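Notes on a Working Standard for Tabletop Handling

Posted by Soo-ah Lim, February 2025

Readers of this page have asked how our group at Edville arrived at its written rules for robot handling of household items. The rules now fill 13 pages. Dong-hyun Hong drafted the first version last May, and Bok-nam Ryu revised the section on grip checks after comments from the Ellwood office.

The central rule is simple. Every session is run from a written layout sheet, and no change to the table is made from memory. Plates, the small shelf and the planter are each entered by name. An operator who wishes to depart from the sheet must first record the change and sign for it.

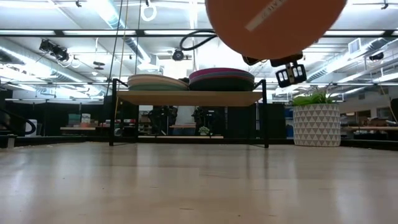
Discs and the shelf on the floor. 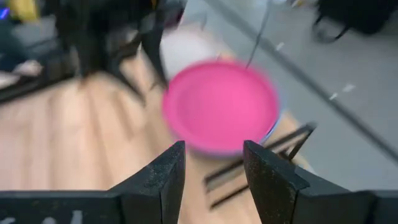
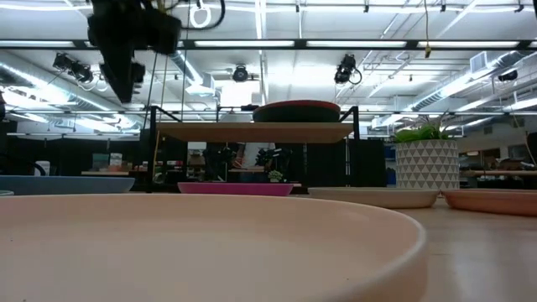 The second rule concerns speed. Arm travel near any raised surface is limited to the lower setting, including when the gripper is empty. Duangjai Boonchu has asked that this be stated at the top of the sheet, and the next edition will do so.

The third rule covers records. Of the 2,273 sessions logged under the present edition, 1,871 were filed with a complete sheet. The remainder were kept but set apart, and they may not be cited in reports until the missing entries are supplied. Several colleagues regard this as severe. I do not, although I accept that the form is too long.

Comments on the draft may be sent to Seul-gi Cheon through the Edville office. The section on cable routing remains open.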